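An October afternoon at Pluvgate

I have been to enough shared workshop openings to know the order of events. There is a badge, then a tour, then a person with a tablet who would like your email address. Pluvgate, the old seed warehouse behind the rail yard, held its open day in October, and I went because I need a place to fix chairs that is not my kitchen. I also went because the flyer said "a home for makers of every kind," and I wanted to find out what that costs.

The doors opened at noon. At the front desk you could write what you would make here on a sheet of paper and stick it to the wall. By the time I got to it the wall said "art," "jewelry" and "money." I wrote "chairs" in pink and moved on.
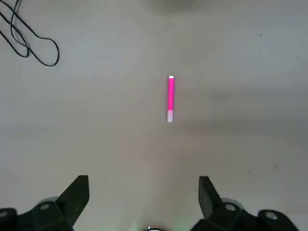
The building

The brochure gives the floor area as 3,313 square feet. I have no reason to doubt it, but I asked whether that included the stairwell and the loading dock, and it does. Take those out and you have a medium-size building with very good windows. The windows really are good. The north side gets even light all afternoon, and if I painted for a living I might have signed up on the spot.

The conversion was done by Soltani, a local contractor, and the carpentry is better than it needed to be. The stair treads are solid and the handrail has been sanded by someone who cared. The heating is another story. Two ceiling units were running at full blast on the ground floor, and upstairs I kept my jacket on. Our guide said the system was "still settling in." It was installed in the spring.

Noise was my main question, and I did not get a real answer. The wood shop sits directly under the quiet studios. I was told the floor is insulated. Then somebody downstairs turned on a planer and we all waited, smiling, for it to stop.

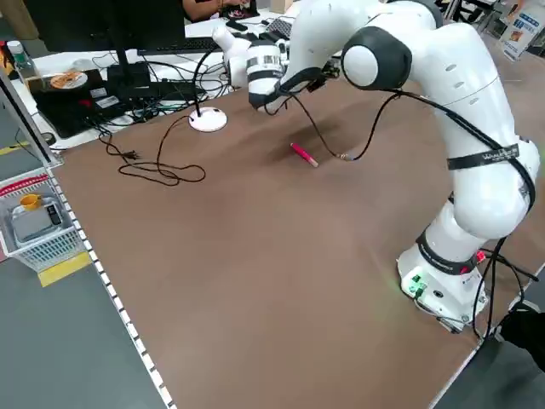
What it costs

Membership comes in 4 levels, and the names are no help at all. The cheapest gets you evening access and a locker. The next one adds daytime hours. After that you are paying for storage, and at the top you get a fixed bench and your name on the board by the door.

There is a joining fee of up to $500, depending on level, and it is not refundable. I asked what it pays for. "Onboarding," said the guide, who then described a safety class of the kind my county library runs for free. I am not against paying for a safety class. I would just like it to be called one, and priced like one.

Booking goes through an app called Zadano. You need it to reserve the table saw, the kiln, the sewing machines and the parking space. It crashed when the guide tried to show us the calendar, and she laughed it off nicely, but I noticed she had a paper calendar in her folder.

The one conversation I enjoyed was with Marjan Shojaei, a bookbinder who has been renting upstairs since the summer. She was gluing endpapers and did not stop to talk to us, she just talked while she worked. She likes the light and the other tenants. She does not like the elevator, which holds one person and a small box. Her paper arrives on a pallet, and she carries it up in armfuls.

"I knew about the elevator," she said. "I didn't know about the winter." She has bought her own heater.
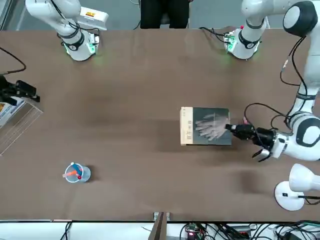 Chairs need a flat surface more than they need anything else, so I spent longer than was polite on the subject of work tables. The benches in the wood shop are fine, a bit low for me. The finish is what I care about, and Trorkance, the company that supplied the sealant, has a display near the stairs promising a top that "stays like new." I doubt it. The large brown tabletop I looked at already had a few faint darker smudges on it, and I would expect more after a year of glue and stain. I don't mind a marked table, since mine at home looks far worse, but I would take the display down.

The tour ended a little after 3 with cider in paper cups and a talk about community. I stayed for half of it. The speaker used the word "ecosystem" several times and did not mention parking, though the lot was full and two vans were up on the grass.

Would I join? At the second level, maybe, if they drop the joining fee or tell me in writing what it buys. I asked for that at the desk and was promised an email. So far I have had a newsletter and a discount code that expired the day before it was sent.

If you go to the next one, bring a sweater and ask to stand in an upstairs studio while the planer is running.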